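When Bristent began moving its parts sorting over to machines in January, the talk at Wolholm was about who would be let go. I think that was the wrong first question. The job itself changed before the headcount did. People who used to pick up a small part with their fingers now pick it up with a gripper, so that a machine can learn the motion from them.

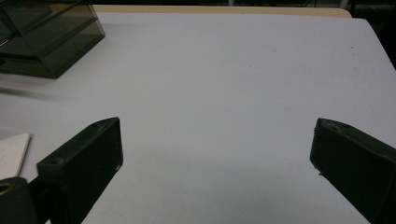
A sorter is paid by the hour and judged on parts. Someone teaching a machine may repeat one move 300 times in a shift, and the old quota makes no sense for that. Bristent kept it anyway, at first. Pay should follow the new work, and so should breaks. Twenty minutes in seven hours is too little for anyone's wrists.
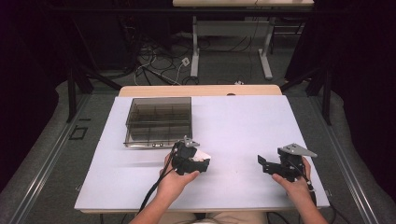

A hand-held gripper in each hand, the left one close to the divided box.

The workers also deserve a say in what happens to the motions they record. I would put that in the contract before the next table is set up.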